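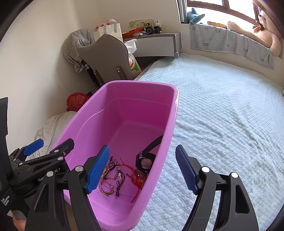 tyyne_juntunen
So I swapped the flat pads on my hand gripper for the Flitgate bumpy ones and did 31 picks on bracelets and a watch. Watch strap is easy with either. Thin cord is where I saw a difference - 17 clean grabs, and the old pads never got close to that. Anyone tried the Birero ones?

clendenby1522
Had Bireros for 3 months. Grippy, but they peel at the tips. I went back to flat silicone and just close slower.

tyyne_juntunen
Slower did nothing for me on the red string, it just slides out!

jinbot
I don't buy that it's the pads. Open linkage fingers flex sideways when you pinch near the wall of a bin. Try the same cord on a table.

clendenby1522
Disagree, mine flex too and a pad change still moved my numbers.

tyyne_juntunen
OK, table run tonight, both pads, same cord. Will post the counts.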